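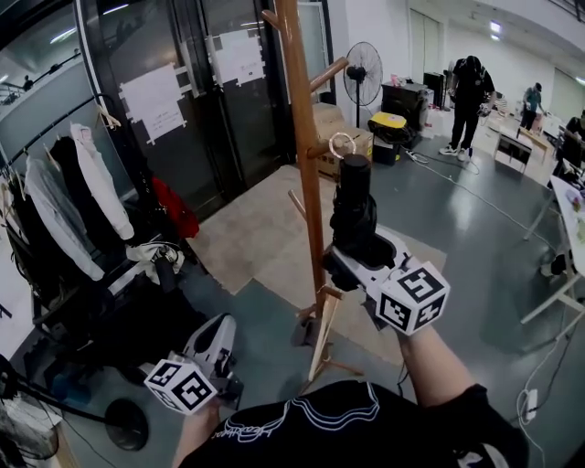

Offset agreement (defense trade)

An offset agreement is a side arrangement to a defense purchase in which the foreign seller promises the buying country some economic return beyond the equipment itself. The return may take the form of local parts orders, licensed production, training, technology transfer or investment in unrelated industries. The value of the promise is usually stated as a percentage of the main contract price and is known as the offset obligation.

Types

Offsets are commonly divided into two classes. Direct offsets relate to the equipment being bought, as when a local plant makes wiring or body panels for the vehicles in the order. Indirect offsets have no link to the equipment and may involve farm exports, tourism or civil construction. Many buying governments set a minimum share for direct work.

Credits and multipliers

The seller earns credits as it carries out approved projects. A buying government may apply a multiplier to work it considers useful, so that a project with a multiplier of 2 earns credit worth twice the money spent. High multipliers are most often given to research and to training. Credits earned beyond the obligation can in some systems be banked and used against later contracts, but they normally expire after a set period.

If the seller falls short, the contract may call for a penalty, taken as a share of the unmet amount. Penalties do not always cancel the obligation itself — in some systems the debt stands until the work is done.

Example of a program

The Motden patrol vehicle program had a contract value of 942 million and an offset obligation of 500 million. The seller, Linov, placed its direct work with Helmy, a maker of axles and gearboxes. Indirect work went to Dindov, a cold storage firm. The agreement was amended on 19 Nov 2019 to move part of the obligation from the second firm to the first. The change took effect the following February.

Criticism

Economists have argued that sellers recover the cost of offsets through a higher purchase price. Hajar Berrada compared contracts with and without offsets and found that the added cost was seldom listed separately, which made the net benefit hard to measure. Rachid Tahiri took a more favorable view of direct offsets, holding that repair skills gained by local firms lower the cost of upkeep over the life of the equipment. Both writers called for credit records to be published.

See also

Countertrade
Licensed production
Military procurement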